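Speaker notes – Where cutting boards sit in a small kitchen audit
Erkus site, prep room talk
Running time 25 minutes plus questions

Slide 1. Title
Leave up while people find seats. Mention that the handout has the full tables and that the slides carry only the summary rows. Questions at the end, except for units, which can be asked at any point.

Slide 2. Scope
The talk covers surface hygiene in small commercial prep kitchens: boards, counters, and the cloths that move between them. It does not cover refrigeration, dishwashing machines or floor drains. Those were handled in the Clunia report and the methods differ enough that the numbers should not be compared.

Three sites: Erkus, Prundo and Gilani. Erkus and Prundo prepare cold food. Gilani bakes, and has one short counter for sandwiches. Say clearly that Gilani contributes fewer samples for that reason and that its row in the table is thin.

Slide 3. Sample count
2917 swabs collected over the full period. 882 of those came from boards. The remainder came from counters, handles, taps and cloths. Rejected swabs are already removed from both figures. Grounds for rejection are on the handout: late delivery to the lab, missing label, broken seal.

If asked why the board share is that size: boards were swabbed on both faces when both faces were in use. Counters were swabbed once per marked square.

Slide 4. Sampling template
Each swab covers 100 square centimeters. On steel counters a rigid plastic frame was used. On boards the same frame was laid flat and held down by hand. Swab pattern is ten strokes across, turn the swab, ten strokes down. Pressure is the main source of variation between samplers. Training took one morning and was repeated at the halfway point.

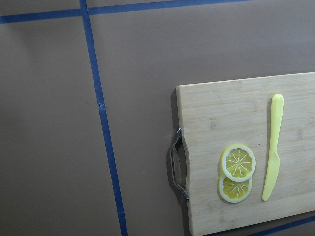

Slide 5. Why position matters
A result without a position is hard to act on. If a counter returns a high count, the kitchen needs to know whether the high area is next to the sink, under the shelf, or at the edge where people rest their hands. Early rounds recorded only the name of the counter. Those rounds are in the totals but are left out of the position analysis.

From the second round onward every sample carried a site code, a surface code and a square number. Square numbers start at the corner nearest the door and run left to right. At Prundo there are two doors. The one to the corridor was used.

Pause. This is the slide people photograph. Give them time.

Slide 6. Board materials
Three materials in service across the sites: polyethylene, maple, bamboo. Points to make:

Polyethylene goes through the machine at high temperature. Scored boards hold soil in the cuts, and the count rises with the depth of the cuts more than with the age of the board.

Maple is end grain at Gilani and edge grain at Erkus. Do not pool them. End grain takes up more water and needs a longer drying time upright.

Bamboo is harder than maple and dulls knives faster. The glue lines are the weak spot. Once a line opens, the board should be taken out of use. Sanding does not close it.

No material was consistently best. Repeat this, as it was misquoted after the last version of the talk.

Slide 7. Drying
Boards dried flat had higher counts on the lower face than boards dried on edge. The difference held at Erkus and Prundo. At Gilani there were too few flat-dried boards to say.

Mechanism is plain: the lower face stays damp. A rack with a gap between slots fixes it. Slots that grip the board along its full length are little better than a stack. Check the rack by putting a hand between two boards an hour after washing.

Slide 8. Cloths
Keep this short. Cloths were the worst surface at every site. Damp cloths left folded on a counter overnight gave the highest single results in the study. Paper towels cost more and remove the problem. Prundo switched partway through. Their counter results dropped in the following round, but they also changed their sanitizer in the same month, so the effect cannot be assigned to one or the other.

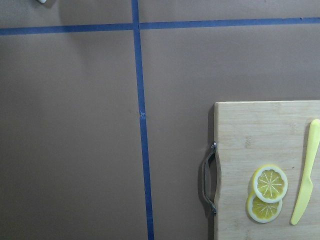
Slide 9. Contact time
Sanitizer labels give a contact time. Staff at all three sites were wiping the product off before that time had passed. Observed practice was spray and wipe as a single action. On a vertical surface the product runs off early in any case and a second application is needed.

Recommended sequence for boards and counters:
Scrape. Wash with detergent. Rinse. Apply sanitizer. Wait for the full label time. Air dry.

The step most often skipped is the rinse. Detergent left on the surface reduces the effect of quaternary ammonium products. Two people asked about this last time – the interaction is with anionic detergents, and the label of the detergent will say which kind it is.

Slide 10. Limits of the data
Total count is an indicator of cleaning. It does not identify a pathogen, and a low count does not mean that none is present. The study did not include pathogen testing.

Samplers were known to staff. Some improvement in the early rounds is likely to come from being watched. Rounds were shifted to varying times of day to reduce this, including one at 5 a.m. at Gilani, before the ovens were loaded.

Seasonal effect not tested. The December round was cut short by holiday closures and holds fewer samples than any other.

Slide 11. What to change first
In order of cost, lowest first:
Dry boards on edge.
Rinse between detergent and sanitizer.
Put a timer where the sanitizer is kept.
Take scored or split boards out of service on a fixed schedule, with the date written on the edge in food-safe marker.
Replace cloths with paper on raw food counters.

The fixed schedule matters more than the interval chosen. Erkus uses a quarterly check. Gilani checks when the flour delivery comes, and that has worked equally well.

Slide 12. Next round
Prundo and Erkus continue. Gilani to be confirmed. Handles and taps will be split into separate categories, as the present category mixes surfaces touched with clean hands and surfaces touched with soiled ones. Square numbering stays as it is so that old and new rounds line up.

Backup slides
B1. Lab method and incubation temperature.
B2. Full table by site and surface. Too small to read from the back, refer to handout.
B3. Sampler agreement test. Use only if someone asks about pressure.
B4. Cost sheet for racks – prices are from the spring quote and need updating.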